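Sink task: wrist faults out on the reach-in, sim only

skivwood_dan
Posted Sunday, 7:42 pm

OK, this one is a beauty and I need more eyes on it! We run the Vanside kitchen sim, island with sink, one arm. On the reach toward the basin the wrist joint spikes, the safety stop trips and the arm freezes. 200 runs overnight, 60 dead the same way. Hand view first, then one from beside the island. 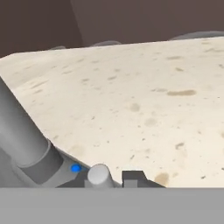 Ladan Heydari
Have you looked at your collision padding? I had mine at 30 mm and the planner kept squirming around the faucet until the wrist ran out of travel. I'd shrink it.

skivwood_dan
Tried it! Fewer trips, but then two runs clipped the counter, so I put it back. Side view:

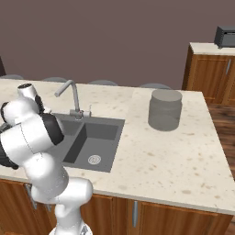
The trips all come late in the approach, once speed is up past 80 percent. Slow the whole thing down and it's clean, but so slow you could go make lunch.

zedach_fan
Disagree on padding. That's a bad joint limit in the model file. The stop is doing its job, please don't loosen it.

Ladan Heydari
A bad limit would trip slow runs too, wouldn't it?

skivwood_dan
Fair point, and I love that we're arguing about this. One more view:

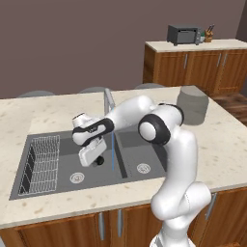 I diffed the model file against the Farahani one and the limits match, so I'm leaning toward the path itself. The finger has to come down into the left basin with the dish rack on one side and the divider on the other, and the planner may be flipping the wrist to fit. Going to pin the wrist angle and rerun tonight.

zedach_fan
Post the joint log too. I still say limits.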